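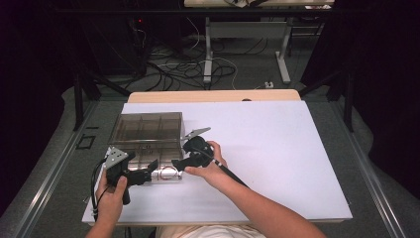

给小东西留一个位置

我母亲有一只饼干铁盒，里面装的全是扣子。小时候我以为家家都有这么一只，后来才知道，有的人家装的是钥匙，有的人家装的是橡皮筋和用剩的邮票，还有一些人家什么都不装，坏了就扔，缺了就买，日子照样过得挺好。我今天想替装扣子的那一派说几句话，说得啰唆了，请各位多担待。

去年八月，我在Costitz住了一阵子，房东叫Amparo Mateos，退休以前教过地理。她家厨房有个抽屉，拉开要用点力气，因为里面塞得太满：蜡烛头、窗帘钩、一把不知道开什么锁的小钥匙、半卷麻绳、好几个国家的硬币。我住进去的第二天，衬衫袖口的扣子掉了，在地上找了半天没找着，她二话不说就去翻那个抽屉，一边翻一边跟我讲每样东西的来历，讲到扣子找出来的时候，茶已经凉了。那颗扣子颜色不大对，比原来的深一点，可我到现在还穿着那件衬衫，也一直没换。

我想说的就是这件事。现在谈收纳的文章很多，我也爱看，躺在床上看别人家的柜子一格一格清清爽爽，心里确实舒服。可是看多了，总觉得里面有一种催促：一年没用过的，扔；说不出用处的，扔；只剩一只的，当然也扔。照这个规矩，我母亲的铁盒早该没了，Amparo的抽屉大概一个下午就能清空。我不是反对扔东西，我自己搬过几回家，知道箱子有多沉。我只是觉得，小东西占的地方实在不大，犯不着对它们那么严厉。

朋友Dzifa Darko跟我争过这个问题。她的房间比我的小得多，话也说得比我干脆，她说你留着的是扣子吗，你留着的是“以后也许用得上”这句话，而这句话是没有底的。我当时没答上来，回家以后想了好几天。

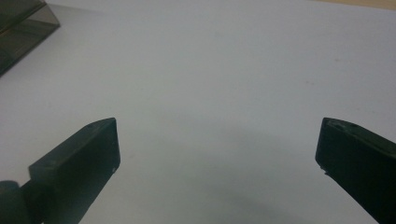

后来我想，她说的也对，不过“以后也许用得上”这句话，我并不觉得丢人。我们这些人过日子，多少都是靠这句话撑着的。学了几年没派上用场的外语，存着没打过的电话号码，当年花200块钱买下、至今只用过两回的面包模子，哪一样不是这样呢？一个人要是把所有暂时用不上的都清理干净，屋子是亮堂了，可真到了半夜里灯绳断了、孩子第二天要演出而裙子上少一颗珠子的时候，还得去敲邻居的门。而邻居要是也清理干净了呢？

当然，留也要有留的办法。我母亲的铁盒好就好在它是有边的，满了就得挑，挑的时候她会把扣子倒在床单上，叫我们姐弟几个围过来帮忙，同样颜色的拨到一起，有裂口的捡出去。我认颜色就是那么认会的，藏青和黑，米白和奶白，对着窗户看才分得清。这种下午现在想起来特别长，外面有人骑车过去，铃铛响一下，我们谁也不抬头。

所以我给Dzifa的答复是：给它一个盒子，盒子不要大，满了就坐下来挑一遍，别一个人挑。她听了笑我，说你绕了这么大一圈，还是要留。是的，我还是要留。不过上个月她来我家吃饭，临走时大衣上的扣子松了，站在门口问我有没有深灰色的线。我有，两种深灰，让她自己选。

她选了浅的那一种，我觉得另一种更配，没好意思说。

2018年6月6日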